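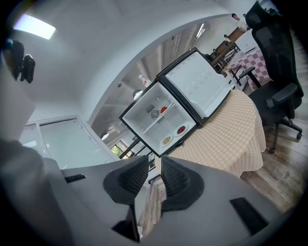
Small black mini fridge on a table: what goes on the shelf, what goes on the floor, and can I leave food on open plates?

Print this page | E-mail this page to a friend

Posted by Zoila Cuervo

I have moved into a room where the kitchen is two flights down and shared with people who regard labeled food as a suggestion. So I bought a mini fridge, a small black one, and put it on my round table on top of the checkered tablecloth, which was the only surface left. The desk is taken, and the office chair isn't volunteering.

Inside there is one thin wire shelf, a little gray dial near the top of the back wall, and a round vent next to the dial. No drawers, no bins, and the inside of the door is just dimples. At the moment I have a small red thing up on the shelf right beside the vent, and two little white plates down on the floor of the compartment. One is dark red and wet-looking by dinner time, the other is pale and crumbly and dries out by dinner time. Neither one is covered. Everything tastes faintly of everything else.

What I want to know:

Does it matter that food is sitting next to the vent? Is the shelf colder than the floor or the other way around? And is a tablecloth under a fridge a bad idea? My aunt says yes, but she says yes to that question about most things.

The manual was a single sheet and most of it was about not climbing on the fridge.

Print this answer | E-mail this answer

Posted by Korkor Frimpong

Move the red thing. I had a Drosten of the same general build in a dorm room and whatever sat against the vent turned into a marble. Grapes, half a tomato, a boiled egg I still think about. If yours has a fan behind that grille, it's either blowing cold air out or pulling air in, and both go badly with food parked in front. Leave a hand's width clear and your fridge will hold its temperature better too.

As for shelf or floor, it depends on the fridge, and the sheet of paper won't tell you. Put a glass of water on the floor of the compartment, stand a cheap fridge thermometer in it, close the door and go to bed. Read it in the morning before anything else, then do the same on the shelf the next night. You're after 40 degrees or a bit under. If the number is higher, turn the dial one notch and wait a full day. The great mistake with small dials is fiddling with them every hour like a radio. I did that for most of July and ended up with both warm milk and frozen lettuce, which I had assumed was impossible.

If one spot is clearly colder, that's where dairy and leftovers live. Fruit can have the other one.

Cover the plates. A small fridge is one tiny room with all the food in it, and the air has nowhere else to go. You don't need anything fancy. A saucer upside down on a plate works, and then you can stand something light on the saucer, so you've gained a shelf. Lidded tubs are better if you can bear to look at them. Square ones, because round ones waste the corners and you haven't got corners to waste.

The tablecloth I would take out from under it. Cloth slides, it bunches up under the feet, and if there's any opening in the underside you don't want fabric sagging up against it. Keep the cloth for the rest of the table if you're fond of it. Fold it back, or cut a piece of rubber shelf liner to go under the feet. Check the table doesn't rock, either. An open door is a lever, and a round table isn't always as loyal as it looks.

Leave a gap behind it, too. Mine needed 2 inches and got none, and it hummed at me all winter.

Print this answer | E-mail this answer

Posted by Matilde Esteves

get a bigger fridge

Print this answer | E-mail this answer

Posted by Atieno Kirui

Agree with most of Korkor's answer, but before spending an evening with a glass of water, find out what you bought. Some of the little ones are real fridges with a compressor and some are coolers that only get so far below the temperature of the room. The label on the back or underneath should say. If it's a cooler, don't trust it with meat, fish, or cooked rice overnight, whatever the dial claims. Drinks and fruit are fine.

Wipe the floor of the compartment once a week with baking soda in warm water, plates out first. It'll help with the everything-tastes-of-everything problem. Leave the door open until it's dry.

And your aunt is right about the tablecloth.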